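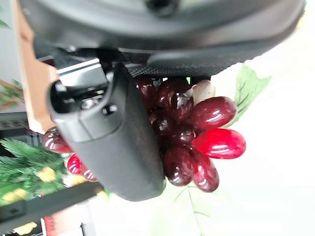 A gripper finger of the Garrido cell among artificial grapes

The Garrido cell is a two-armed robot work cell used at Daldale for handling trials with imitation produce. It is laid out like a small fruit and flower display and is best known for its maintenance routine, the Osevard schedule, which has been copied in other workshops on fairly thin evidence. The cell is often described as "self-calibrating." Its own service log does not support the description.

Layout

The robot has two jointed arms with silver-white covers, each ending in a black gripper with jointed fingers. It works at a dark gray table with a perforated top. The table is on casters, and slatted wooden crates are set out on it. A tilted display crate stands to one side on a wooden stand. Shelving, imitation foliage and yellow flowers fill out the setting.

Promotional material from Jevska, which assembled the cell, says this arrangement reproduces "the full difficulty of a store." That is hard to accept. Plastic grapes do not bruise, leak or drop from the stem, and a gripper that treats them well has shown only that it can treat plastic well. Glossy fruit does give the wrist cameras trouble, as highlights move when the arm moves, and this is probably the most useful thing about the choice.

Setup

Setting up the cell takes one technician a morning. The table is rolled to its floor marks and the casters are locked. The arms are then homed one at a time, left first, with both grippers open. Next comes the reach check, in which each gripper is brought to the corners of every crate at low speed while the technician watches the cable loops at the forearms. A loop that pulls tight anywhere in the reach check is re-dressed before the arms are run together.

The written procedure by Hamish Cosgrove gives the reach check as optional. Mekdes Mersha, who rewrote the procedure the following March, made it mandatory after finding that most of the cable faults in the log had been recorded on days when it was skipped. Cosgrove disputed her reading, arguing that the technicians who skipped the check were also the newest ones. The log does not record who was on shift, so the point cannot be settled.

Two-handed check

The last step of setup has both grippers share one bunch. It is lifted clear of the crates, held by one gripper near the top and steadied by the other, and then returned. The purpose is to see whether the arms agree on where the object is. If they disagree, the bunch twists or one wrist reports a side load.
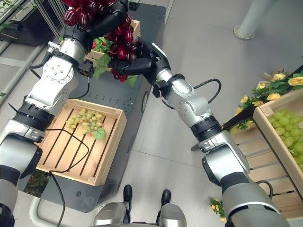
A pass requires 4 clean lifts in a row. The number appears in every version of the procedure and is never explained. Patricio Saavedra, who serviced the cell for two seasons, wrote that it was "what we had time for before lunch," and no better account has been published. A bunch is also a forgiving object for this purpose. It is flexible, and a small error between the arms can disappear into the stem. Saavedra suggested a rigid bar in its place, but the suggestion was not taken up.

Maintenance

The Osevard schedule counts gripper cycles and ignores calendar time. Its main items are:

Every 60 cycles: wipe the fingertips and look for shine on the matte surface.
Every 100 cycles: check the finger screws and the linkage at the base of each finger by hand.
At each fingertip change: repeat the homing and the two-handed check.

Fingertips wear faster than the schedule assumes. Jevska gave no service life for them at first and later allowed 178 cycles, a figure precise enough to suggest a test behind it. Amancay Espinoza asked for the test data and was sent a one-page summary covering a single pair of fingers. Her own notes show tips being replaced both well before and well after that point, with the operator's judgment deciding the matter.

Linkage screws are the more common fault. A loose screw lets the finger lean slightly under load, which looks on screen like a camera error, and several entries record a camera being recalibrated twice before anyone tried the screw. Current practice is to check the hardware first.

The "self-calibrating" claim

The claim rests on a routine that compares the two wrist cameras and adjusts the stored offset between them. It corrects small drift. It does not detect a leaning finger, a worn tip or a table that has been rolled off its marks, and it will adjust the offset to suit any of these. Godfrey Rashidi, in the only independent review of the cell, recommended switching the routine off during service work. Jevska's manual still advises leaving it on. Technicians at Daldale switch it off.

See also

Fingertip wear
Cable dressing
Bimanual handling
Imitation produce in robot testing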